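Kerkgate Path Rover Project – Working Group Minutes

February 4, 2018

Present: Hubert Brzozowska (chair), Aslı Akbulut (minutes), two from Turkstead, one from Zieliński by phone
Apologies: Grovevent

1. Previous minutes
Accepted with one correction. The controller on loan from Zieliński is the second revision, not the first.

2. Camera comparison
Aslı reported on the two front cameras. Both have now been run on the outdoor path with the same mount and the same lens height. Camera A is the one fitted at present. Camera B has the wider view but drops images when the drive controller is busy. The group looked at stills from the path before going on to the numbers.

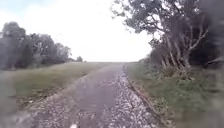
Exposure was the main point raised by Turkstead. Both cameras set themselves by the whole view, and a white sky takes up a good part of it. Hubert noted that the pale gravel along the right side of the path still stands apart from the darker, smoother strip beside it, even with the soft edges on the trees and grass. The path finder depends on that difference, so he is content with the exposure for now. Turkstead would still like the top of the view masked before metering. Aslı will try this on both cameras.

Blur was discussed at some length. Zieliński thinks it is mostly the mount. Turkstead thinks it is focus. It was agreed to test the mount first, as a stiffer bracket is already in the workshop.

3. Controllers
The existing controller and the Zieliński unit were compared on steering only. The Zieliński unit sends corrections at 60 per second and the existing one at 25. On smooth ground there was little to choose between them. On rough ground the existing unit hunts from side to side and the newer one holds its line better – although it also draws more current, and the battery gauge cannot be trusted below a quarter.

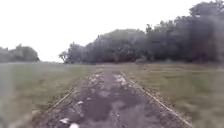 Hubert asked that both units be run again with the speed limit set to the same value. It was found after the last runs that they were not. Aslı has the logs and will mark which ones can be kept.

The Zieliński unit can stay on loan until June. Buying it would cost up to 2,000, cables not included. No decision was made.

4. Arm and gripper
Held over. Grovevent was to present the two-finger gripper and will do so next time.

5. Actions
Aslı – mask test on both cameras; sort the controller logs
Hubert – fit the stiffer bracket; ask Zieliński for a cable price
Turkstead – send focus settings for camera B
Grovevent – gripper notes before the next meeting

6. Next meeting
Date to be sent round by Hubert. Same room at Kerkgate.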